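Lulodik Season Pass review: a voting app for dance show viewers

Lulodik is a second-screen app for people who follow televised dance contests. It tracks scores, keeps a running leaderboard and lets a household run its own vote beside the real one. I used it through a full run of Nemdale Ballroom, from the launch show to the final.

Setup takes one code per player. Each person scores a routine out of 10, and the app holds the totals back until every player has locked in. Scores can be changed for 90 seconds after the music stops. After that the entry is fixed, and there is no undo. Tassanee Duangkaew drew a 9 from all of us for her tango, and the app logged it as a tie with Nia Foulkes even though Foulkes had the higher judges' total. The tie rule is buried two menus down and should be on the results page. 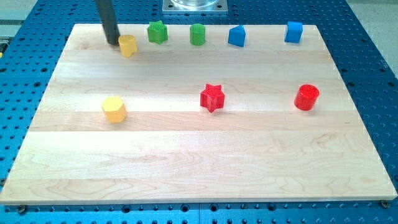 Colored plastic shapes on a maple board.

Sync is the weak point. On a live broadcast the leaderboard kept pace. On catch-up it ran ahead and gave away the dance-off pairing before the host had read it out. A spoiler switch exists, but it resets after each update and has to be turned on again by hand.

The archive is better. All 16 couples get a page with song, dance style and weekly score, and the pages load fast on an old tablet. Allovari, the rival app, has more backstage video but charges extra for past seasons.

Battery use was moderate. The sound alerts are loud and share one volume setting - mute one and you mute them all.

Worth the price for a group that watches live. Catch-up viewers should wait for a fix to the spoiler switch.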